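Sorting your trash bags by color is the kind of tip I scroll past. Somebody always has a label maker and a lot of free time. But I bought the big mixed pack from Fukenex in November and now I have opinions.

The pack comes with pink, yellow and green rolls, all tossed into one sack. The listing said "color system for the organized home." It did not say what the system was. I looked on the back too.

So for a while they lived in a drawer. You open the drawer, the drawer catches on a roll, you close the drawer. That was my system, and it cost nothing.

Then I read the Skovero post everyone was passing along, the one claiming you save 30 minutes a week by giving every household supply "a visible home." 30 minutes. On what? I don't spend 30 minutes a week looking for a trash bag. I doubt anybody does.

Tried it anyway. Small shelf, wood boards, black sides, the sort of thing meant for spices or a couple of sad succulents. Mine was 21 dollars. The Lellia one is more and as far as I can tell you're paying for the box.

The rule I went with: one color per level, rolls lying side by side, ends facing out. Pink on top, yellow under that, green at the bottom. 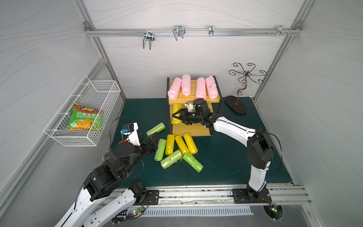
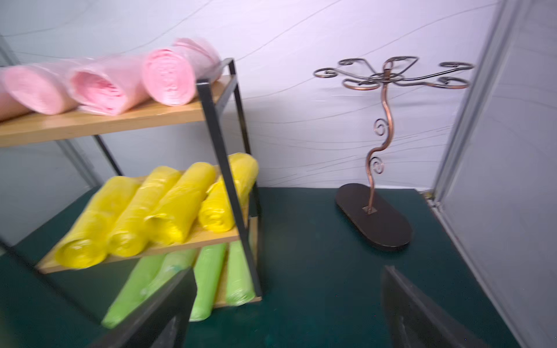
Pink on top in both. Green is scattered on the mat in the first one and on the bottom level in the second.

Okay, what I'll give it: you can see at a glance which color you're low on. With the drawer I found out by running out. That's a real improvement and I'm a little annoyed about it.

What I won't give it: the plastic wrap. Every roll is in its own shiny film, and shiny film on a smooth board slides. Push one in from the side and its neighbor moves. The tip posts never mention this – I suspect the rolls in their photos are glued.

Also the green ones on the bottom don't lie flat for me, they lean on each other. Fine. It's a trash bag. I'm not going to buy a divider for it, though I'm sure Uibo would love to sell me one.

Someone asked if I'd take the wrap off. No. Unwrapped rolls start unrolling the moment you look away and then you've got a pink ribbon hanging off your shelf.

Someone else asked what the colors are for. Pink is bathroom, yellow is kitchen, green is whatever's left. I made that up on Monday and the rest of the house has ignored it completely.

Does it save 30 minutes a week? I timed one full refill of the shelf and it took 14 minutes, with the sorting. So I'm behind. Ask me again when I've used up the 500 or so bags I apparently own.

Verdict for now: keep the shelf, skip the "system" talk. If you have one color of bag, you do not need any of this. Put them in the drawer.

And if the drawer sticks, take two rolls out of it.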